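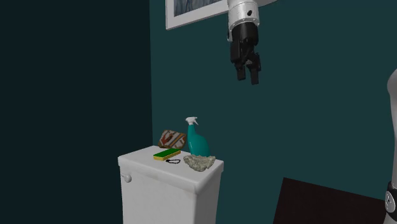 Open Papers > Media and Reading > Picture Studies

We use cookies to remember your settings and to count visits. Accept all | Choose

4. How readers judge whether a picture is a photograph

4.1 Material and procedure

The second part of the study was carried out in Vornby in October 2019, in the reading room of the town library and in two adult evening schools. The first part, which was reported in Section 3, concerned only the interviews with picture editors. Here we turn to ordinary readers, and to the question of what they look at when they decide that a printed picture was made with a camera or with a computer.

The material was the Skivness set, which contains 40 pictures of everyday and technical subjects. Half of them are photographs and half are rendered. All were printed by Kokkonen on the same matt paper, at the same size and without captions. We chose print because in the pilot many readers tried to enlarge the picture on the screen, and then the task became a search for small faults. On paper the reader must give a judgement from the whole picture, as one does with a newspaper or a furniture catalogue.

In total 300 readers took part. Each of them received a small booklet with a selection from the set, and wrote under every picture one of two words, "camera" or "computer", followed by a short reason in their own words. There was no time limit. Pages on which the answer was missing, or on which both words were written, were removed. After this, 2,782 judgements remained for the analysis.

The order of the pictures was different in each booklet. The readers were told that both kinds of picture were present, but they were not told in which proportion. This was a difficult decision for us. If the readers know that the set is divided equally, they begin to balance their answers, and the last pages are then judged by counting and not by looking.

4.2 Reasons given by the readers

The written reasons were sorted by two coders who worked separately. Where they disagreed, the reason was discussed until one category could be agreed, or it was placed under "other". The most common category was surface. Readers wrote that something was "too clean", "like plastic" or "nicely worn". The second was light, and in particular the shadows under an object. The third was subject: the reader thought that such a thing would not be photographed, or that it would be too expensive to photograph.

We had expected light to be the first category, as earlier work on interior pictures suggests. It seems that readers without training do look at light, but they have fewer words for it. Several reasons began with a remark on shadows and then became a remark on surfaces, for example: "The shadow is strange, it looks polished." Such answers were placed in both categories.

Surface is not always a safe guide. In Figure 4 the picture is rendered, and the wrist housing of the machine has a smooth metallic finish. A smooth finish is also what a reader may meet in a photograph of a new product, where the object has been cleaned and lit with care. The photographs of kitchen taps in the Skivness set were called "computer" for exactly this reason, while a rendered picture of an old wall was accepted by most readers as a photograph – the damage on the plaster was enough to convince them.

The category of subject needs a separate comment. Readers who had worked in a workshop or in building gave this reason more often than the others. They knew how certain places are normally arranged, and they judged the picture by its order. One of them wrote that a bench without dust is a bench in a computer. As a rule this is useful, but the same reader used it for a photograph of a school laboratory on the first day of term.

4.3 Confidence and age

In the booklets from the evening schools we added a short scale for confidence. High confidence was not a sign of a correct answer. It went together with the length of the written reason: readers who wrote more were also more sure, both when they were right and when they were wrong. We do not want to make too much of this result, as it may simply show that some persons like the task more than others.

Age had a smaller effect than we assumed. The oldest readers were more willing to call a picture a photograph, but this difference almost disappeared for pictures of rooms and furniture. A possible explanation is that furniture catalogues have used rendered rooms for many years, and that readers of all ages have heard about it.

4.4 Second visit

In February we asked a small group to repeat the task with the same booklet, and 21 readers agreed. Most of them kept their earlier answers. Where an answer was changed, the reason was usually changed as well, from surface to light or from light to subject. Only rarely did a reader keep the reason and change the answer. We understand this as a sign that the reason is part of the judgement – it is not only added afterwards to please the researcher. The group is of course too small for a strong claim, and the readers who come back are probably those with more interest in pictures.

4.5 Limits of the material

All the pictures were printed by one firm on one kind of paper. Matt paper softens bright spots, and so it may hide some of the signs that a reader would use on a glossy page. The Jeline questionnaire, which we used for background information, asks about newspapers and television but has only one question about catalogues. For the present topic this was too little, and we were not able to separate frequent catalogue readers from the rest. The next section returns to the picture editors and compares their reasons with those described here.

Comments (3)

paperandink: Very interesting, thank you. I worked many years with matt stock and I agree about the bright spots. Did you consider a small glossy group as a control?

evening_student: I took part in this at the school in Vornby! I was completely sure about the taps and I was completely wrong.

mlk_reads: In 4.2, are the double-coded answers counted twice in the totals? It would help to have a table.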